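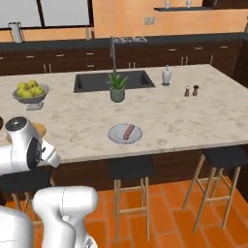

4.3 Recording examples in the kitchen scene

Read this section before you collect anything in simulation. The Didell quick-start card says you can have a usable set by lunch. We have not found that to be the case, and the steps below assume you would prefer a slow set to one you have to throw out.

You need the Fliris scene package loaded, the Zamora hand controller paired, and the Nastari recorder open in its own window.

1. Load the kitchen scene and let the physics settle. Wait until the recorder's status line reads STABLE. Small items such as the shakers can drift for a moment after loading.

2. Pick one task and type it in the Task field in plain words. "Move the sausage from the plate to the sink" is fine. "Tidy up" is not, whatever the sample projects do.

3. Press Home on the controller. The arm goes to its start pose at the side of the island.

4. Press Record, then wait for the tone before you move.

5. Do the task once, at a steady pace. Keep the gripper clear of the aloe by the sink and of the faucet. If you bump something the task doesn't call for, press Discard and start again from step 3.

6. Press Stop as soon as the item is at rest. Long idle tails teach the policy to sit still, and it learns that very well.

7. Play the example back at normal speed. Mark it Keep or Drop by eye.

Note: The Auto-Grade button checks only the final position of the item. It will pass an example in which the plate was dragged halfway across the marble. Leave it off until you have checked it against your own marks.

8. Press Shuffle to move the loose items, then repeat from step 3. Shuffle does not move the stools or change the cabinets, floor tiles or lighting, so a policy trained on this one kitchen may fail in any other. Load a different layout after every 18 kept examples.

9. Stop at 70 kept examples and train a first policy. Do not collect more until you have seen it run.

Caution: Do not use the Multiply tool to fill out a short set. It copies your examples with slight shifts in position and counts each copy as new. In our own trial, 27 real examples were reported as a full set, and the policy still missed the grasp when the plate was turned.

Caution: A good score in simulation says little about a real arm. The soft contact setting makes round food much easier to pick up than it should be. Set Contact to Firm under Scene > Physics, even though your keep rate will drop.

If more than 3 examples in a row are dropped, take a break and recalibrate the controller (section 2.6). Operator fatigue shows up in the data as jerky wrist motion, and the smoothing filter hides it without removing the bad timing underneath.

Kept examples are saved to the project folder when you close the recorder. Dropped ones are saved too, in a subfolder called rejects, and the default training setup includes that subfolder. Clear the "Use all recordings" box before you start a run.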